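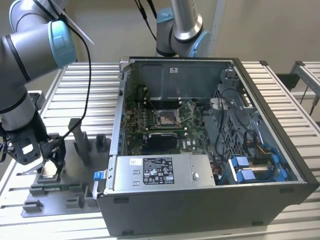 Is it worth paying a shop to "tune up" an old desktop?

It depends on what they put in writing. If the estimate doesn't name a part or a specific job, keep your money.

Posted by Snædís Kjærgaard
Basement and Office Computers

I have a desktop tower I use for bookkeeping and photos. It's slow to start and the fan gets loud in the afternoon. I took it to a place called Sollgate and they quoted me for a "full performance restoration," which as far as I can tell means cleaning it, new thermal paste, and something called a registry deep scan. They also want to sell me a yearly plan. When I asked what the plan covers, the guy said "everything you'd normally need," and I still don't know what that is. The computer works. Nothing has crashed. Am I being sold something, or is this normal? I've already backed up my files, so please don't tell me to do that.

Halfdan Nørgaard wrote:

You're being sold something, but part of it is a real job. Take the quote apart.

Cleaning is worth doing if there's dust in the cooler. It can quiet a loud fan. It is also a can of air and some patience, and you can do it on the back porch with the power cord out. Hold the fan blades still with a finger while you blow.

Thermal paste is worth doing if the old stuff has dried out. Ask them what temperatures they measured before they recommended it. If they didn't measure, they guessed. I've seen a written estimate with "paste, premium" on it for a machine they hadn't opened yet. 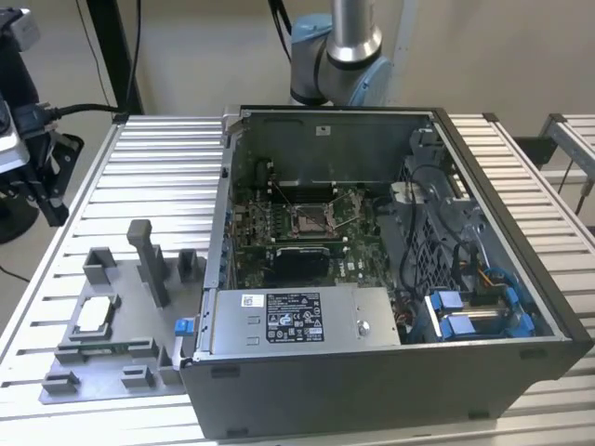
Tower on its side, cover off, socket lever up.

The registry scan is the part I'd cross out. I have asked three different shops what it fixes and got three different answers, none of which had anything to do with how fast the machine starts. What does matter is how many programs load when you log in. Open the startup list and switch off whatever you don't recognize wanting — printer helpers, game launchers, the updater for software you got rid of in November. Leave your antivirus alone.

Then find out whether you have a spinning hard drive or a solid state one. If it spins, that's most of your slow start, and no amount of cleaning will touch it. A replacement drive plus copying your files over is a job I would pay for.

As for the plan, ask for the list of exclusions. If they can't hand you one, there's your answer.

Bríd Dolan wrote:

I had the same thing for 14 years and never cleaned it once, runs fine. They all say it needs service. My brother-in-law paid for one of those plans and when the power supply went they told him it was "wear."

Eyvindur Egilsson wrote:

I mostly agree with Halfdan, except on doing the paste yourself. If you've never taken a cooler off, it can pull the processor up with it on some boards, and bent pins are an expensive way to save on labor. Look up your exact board first. Some sockets have the pins on the board side and those are even less forgiving.

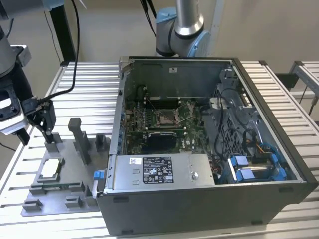 The board in the bottom of the case, with the processor socket exposed.

Also, I don't buy the idea that a loud fan means trouble. You say it's the afternoon. Is the tower in the sun? Is it shoved in a desk cubby? Pull it out 3 inches from the wall for a few days and listen before you spend a cent. I'd want to know that before I believed any quote, including one from a shop I liked.

One more thing. Ask Sollgate for the price of each item on its own line. "Full restoration" is a made-up product. If the cleaning is cheap by itself and you don't feel like doing it, fine, let them do it and decline the rest.

Snædís Kjærgaard wrote:

It is in a cubby, and the drive is the spinning kind. I called and asked for separate prices and was told they "don't break it out that way." I'm going to move the tower and get a quote on a drive somewhere else.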